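Visit report: the Kasprzak cord and wiring accessories plant, Kastanstead
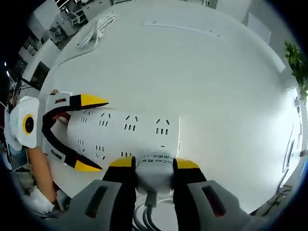 The Kasprzak plant opens its doors to outside visitors twice a year, and the May visit is the one that includes the test rooms. I went with Ingrid Gallagher from our Cenbridge office, mainly to see how the company handles strain relief and flame testing on flexible cords. The product range covers bare cordage, molded plugs, extension leads and multi-outlet strips. A white strip with several outlets shared between two rows, which is the layout we buy most often, raises the usual question of what load the cord has to carry when every position is in use, and that question set the order of the tour. We started with copper and ended with finished goods.

Wire drawing and stranding

Copper rod arrives on pallets from a supplier in Ornosham and is drawn down in stages. The drawing machines run in a soap emulsion that is filtered continuously and changed on a schedule posted at the end of the line. After drawing, the wire is annealed in line by passing current through it. The operator showed us a sample from before the annealer and one from after it. The first springs back when bent and the second stays where you put it.

Stranding is done on bunching machines. For the heavier household cord each conductor has 41 strands. This is a house construction and is not required by any customer. The plant manager, Sachiko Sekiguchi, said the choice was made to suit the bobbins already on site, and that the flex life came out slightly better than with the coarser lay they had used before. I asked for the data and was shown a plot, but not given a copy.

Extrusion

There are 5 extrusion lines, three for insulation and two for jackets. PVC compound is bought in as pellets and dried before use. Each line has a spark tester after the cooling trough and a diameter gauge both before and after it. The hot gauge controls line speed and the cold gauge is used for the record. Reels with a spark fault are tagged and sent to rewinding, where the faulty length is cut out. Short lengths go to the plug department if they are long enough to make a cord set, and otherwise to the granulator, where copper and plastic are separated for sale.

The jacket lines are noisy and the tour leader's headset dropped out several times. I missed most of the explanation of how the ripcord is fed in.

Test rooms

The flex test rig bends loaded samples back and forth through a fixed angle while carrying current. There is room for 16 samples at once, and the rig stops a position automatically when its circuit opens. Log sheets are still filled in by hand and typed up at the end of the shift. One sample on the rig had reached 426 hours and was described as a development item. No construction details were offered.

Pull testing is simpler. A cord is clamped, a weight is applied a set number of times without jerks, and the displacement at the entry is measured against an ink mark. Gallagher asked whether the mark was applied before or after conditioning. It is applied after, so any shrinkage of the jacket in the oven does not show up in the result. We do it the other way around at Cenbridge, and this probably explains part of the difference between their figures and ours.

The flame room was not running. We were shown the burner, the draft-free chamber and a tray of charred offcuts from an earlier batch. The extraction fan was out for a bearing replacement.

Finished goods

Every cord set gets a continuity, polarity and high-voltage test before packing. Rejects drop into a locked bin — the key is held by the quality office. Root causes are sorted once a shift, and the largest group at present is incomplete crimps at the ground terminal.

Practical notes

Parking is behind the reel store, entered from the side road. Safety shoes are required and are not lent out. The tour takes most of a morning, with a break at 10:30 in the canteen. Questions about pricing are referred to the sales desk, which is in a different building.

Still open from our side: the conditioning sequence for pull tests, the flex plot, and a date for seeing the flame room in operation.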